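Home Posts Archive About Search

The open house smile

I have been to too many open houses this spring and I've stopped believing in most of what happens at them. My lease runs out in July, so I've been going to look at places in Vorusbridge on weekends and, once, on a Thursday evening at 5 when the light was so bad I couldn't tell you what color the walls were.

The first thing I distrust is the word "character." Every listing has it now. A place with a crooked stair has character. A place with no closets has character. My friend Wing-sze Siu bought a house two years ago on the strength of its character and she has spent the time since then paying people to remove it. She says she'd do it again. I asked her again after the bill for the drains came and she changed the subject.

Then there are the doors. I don't know when agents decided that big double doors sell a house, but they all lead with them. You're made to stand in the hall while the agent gets ahead of you and does the reveal, and behind the doors is a room. It's a living room. I've seen one before. I would like to know if the windows open and what the heating costs, and I get the doors. Dark wood is supposed to mean money, I guess, and grooves in the wood mean more money.
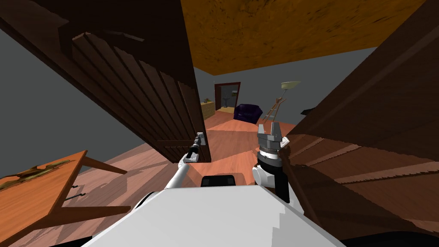

Double doors, dark wood, plank floor beyond.

I asked one agent how old the doors were at a place on the hill. "Oh, they're period," she said. Which period? She laughed as if I'd made a joke and moved us along to the kitchen. I have no problem with new doors. A new door usually shuts. But if you're going to charge me for history I want to hear some of it.

The agency handling most of these is called Flaltari, and they have an app, and the app has a score. Every home gets a "comfort score" out of 30. I tried to find out what goes into it and got a page that said it blends many signals. Two apartments in the same building, same floor, same layout as far as I could see, came out five points apart. I wrote to ask why. The answer thanked me for my interest in comfort. My current place, where the bathroom fan sounds like a truck, isn't listed, but I'd love to see what they'd give it. Probably a 24.

Yao-tsung Au, who I used to work with, thinks I'm being unfair. His point is that everybody knows it's sales talk, the buyers know, the agents know, and you just look past it at the house. Maybe. But I've watched people at these things and they don't look past it. They nod. I saw a couple nod at a water heater. The agent said it was "very happy" and they both nodded, and I caught myself nodding too, at a water heater, because he seemed so sure.

And the furniture! None of it is real, in the sense that no one could live with it. The sofas are small so the room looks big. I sat on one and my knees came up to my chest. The bed in the second bedroom of one place was so short that I measured it with my arms, and unless the future owners are planning on very small guests, it's a prop. I'd trust an ugly old couch with a dent in it a lot more. At least I'd know where a couch goes.
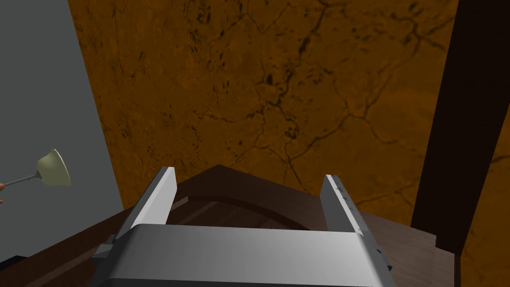
What I do now is bring my own list and go through it out loud. Turn on the taps, all of them, and leave them on. Flush. Stand still for a minute and listen for the neighbors. Open and shut every door twice. Agents hate this - one asked if I was an inspector - but I've learned more from taps than from any brochure. In one very pretty kitchen the hot side ran for ages and never got warm. "It's been off for the showing," I was told. The lights were on for the showing. The fireplace was on for the showing.

I'm also not convinced by the hurry. There is always another offer. At the Clerden Street place there was another offer at noon, and the price dropped the week after, so I'd like to meet whoever made it and ask what happened. Yen-ting Mok rents out a couple of units herself and she says the other offer is real more often than I think. Around half the time, was her guess. I can't say that made me feel better about the other half.

I may just renew. The landlord wants more, the fan is still a truck, and the kitchen has a drawer that opens only if you lift it first. But I know what's wrong with it, and there is no score. I have one more place to see, on the far side of the river, and the listing says it "whispers." I'm bringing the list.

This site uses cookies to remember your preferences. Accept Manage settings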